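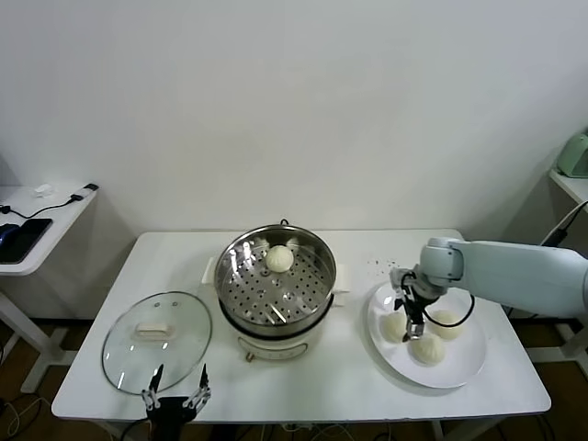 Talk notes, long version (Tuesday slot, 40 minutes with questions)

Hello everybody, and thank you for coming back from coffee. I'm Lieselotte Sperling, and I'll be telling you what Birutė Sakalauskas and I have been up to since October, which is mostly buns. Pause here, let people settle.

Start with the question. We wanted to know if a policy trained by demonstration learns a soft object better when the person teaching is allowed to be slow. At Kimier we had always told our operators to hurry up, and Siiri Kazlauskienė kept telling us this was a mistake – she was right, and I'd like that said out loud. 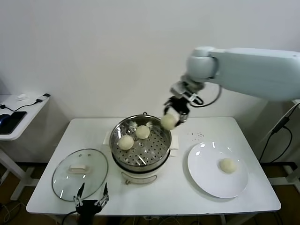 So we collected 300 demonstrations, split evenly. Half came from operators working against a clock, and half from operators who could take all the time they liked. Same policy, same training, same table. Mention that Ona Rimkutė ran the 2 groups on alternate mornings, so tiredness shouldn't explain much.

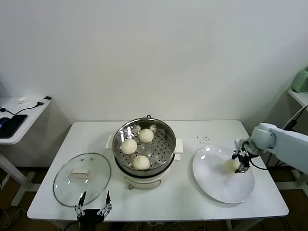 Now the part I care about most, so please slow down here, Lieselotte. The unhurried group gave us a policy that finished 70 percent of its trials, and the hurried one managed 40. Nearly all of the difference came from the grasp. A bun has pleats gathered on top and very little else to hold on to, and once the fingers close around it, as they do over the plate, the force has to stay gentle all the way across. Our hurried operators squeezed early, and the policy learned to squeeze early too, bless it.

If somebody asks about other foods, say we've only tried buns so far and that dumplings are next. Then hand over to Czesław Lis for the force plots.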